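Skutine, kit de préhenseurs à main pour démonstrations bimanuelles
Réf. SKT-2, distribué par Skarko. Fiche relue par Solange Brito, 12 janvier 2021 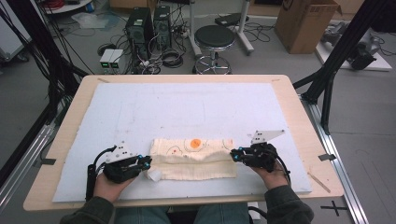
À quoi sert le kit

Deux préhenseurs noirs tenus à la main, un par côté, chacun relié par un câble et surmonté d'une plaque triangulaire blanche. L'opérateur exécute la tâche lui-même, le système enregistre, et une politique est ensuite apprise par imitation. Mendholm, le fabricant, parle d'un « transfert direct du geste humain au robot ». Nous vendons le matériel, mais nous laissons cette formule à son auteur. Un geste bien enregistré reste un geste humain, avec les corrections qu'un opérateur fait sans y penser et qu'un bras ne refera pas forcément.

Le résultat mis en avant

La notice annonce 80 % de réussite sur le pliage de textile, après apprentissage sur 3 421 démonstrations. Quelques remarques avant de commander sur la foi de ce chiffre :

- Les essais portent tous sur le même type de tissu épais, posé sur un panneau de mousse clair. Rien sur les tissus fins ou glissants.
- Le critère de réussite est jugé à l'œil par l'équipe qui a entraîné le modèle.
- 221 démonstrations ont été écartées avant l'apprentissage. Le motif indiqué est « qualité insuffisante », sans autre détail.
- Aucune comparaison avec une téléopération classique, alors que c'est la question que posent presque tous nos clients.

Le laboratoire Lopes a repris le protocole en juin avec son propre bras. Il obtient un pliage correct quand le tissu est présenté à plat et de face, et des résultats très irréguliers dès qu'on le tourne. Son rapport est court, mais il publie ses échecs.

Ce que nous avons constaté

La prise en main est rapide et le poids raisonnable. Les câbles gênent dans les croisements de bras ; prévoyez de les faire passer vers l'extérieur. La répétabilité de la pince est bonne. Pour le suivi de position, nous n'avons pas pu vérifier la précision donnée par Mendholm et nous ne la reproduisons donc pas.

Contenu

Préhenseur gauche, préhenseur droit, plaques triangulaires, câbles, logiciel d'enregistrement (licence d'un an). Table, châssis et ordinateurs non fournis. Bras robotisé non fourni.

Prix : 3 000 € HT, hors livraison. Code d'entraînement disponible sur demande auprès de Mendholm, poids du modèle non communiqués à ce jour.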